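Simulated Household Rules, second progress report to the program office

You asked in June for fewer adjectives and more numbers, so we begin with the numbers. The Sterkberg draft now holds 32 rules for two-armed robots working in furnished rooms. It held more, but several turned out to be the same rule in a different hat. 13 have been tested in simulation. The other 19 have been discussed, which costs less and takes longer.

Riton completed 1,865 simulated runs under the tested rules. Skultico wrote the logging format and then, in fairness, was made to read the logs.

Most of the argument this period concerned Rule 2: an open gripper must be treated as a moving obstacle even when it has nothing to do. Frade wanted the word "idle" defined. The definition is now longer than the rule.

Views from the simulated rooms:
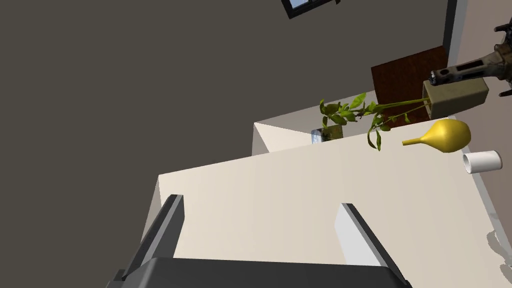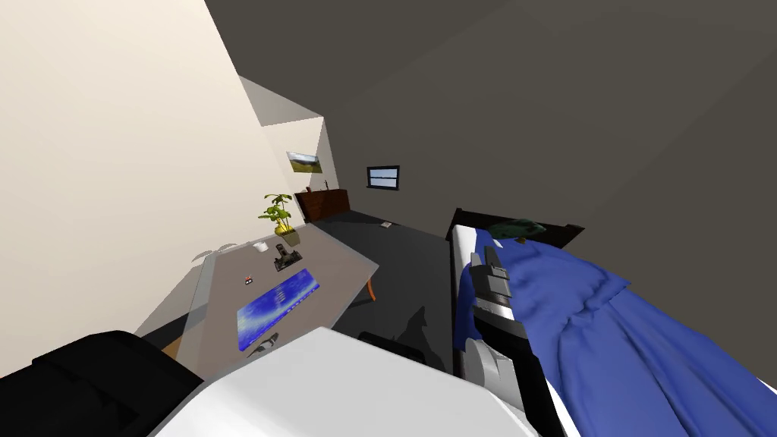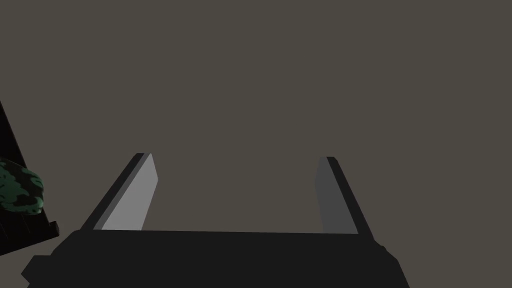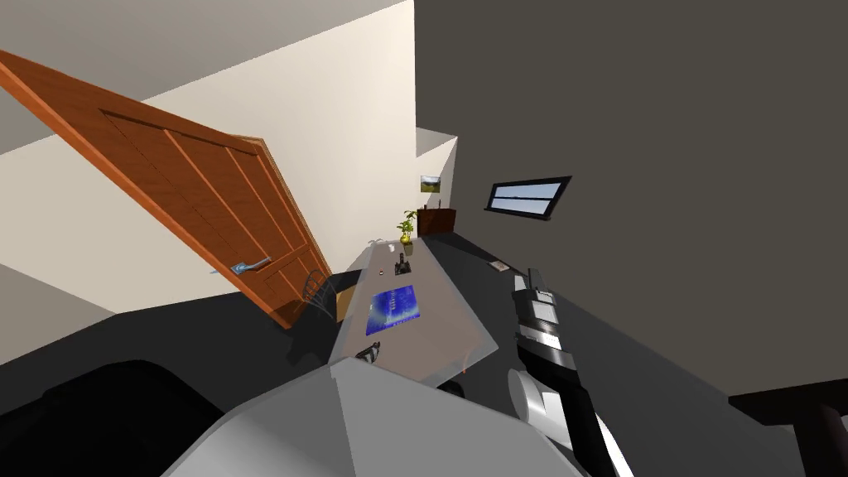
Yuk-lan Wan objects that clearance measured only from the fingertips lets everyone forget the elbow, and she will not sign off on Rule 2 until the whole arm is in it. She adds that a rule people can pass by measuring the convenient end is a rule about tape measures.

We have accepted the first point and minuted the second. The revised wording covers every link from shoulder to fingertip, and Riton will repeat the runs that touched the old text. That moves the hardware trials back, a sentence we had hoped to save for the third report.

Spending is on plan, apart from the workshop budget, where two meetings became one long one and the sandwiches did not scale down.

Still open: who may override a stop, and whether "soft furnishings" includes plants. Frade says yes. A written reason has been requested.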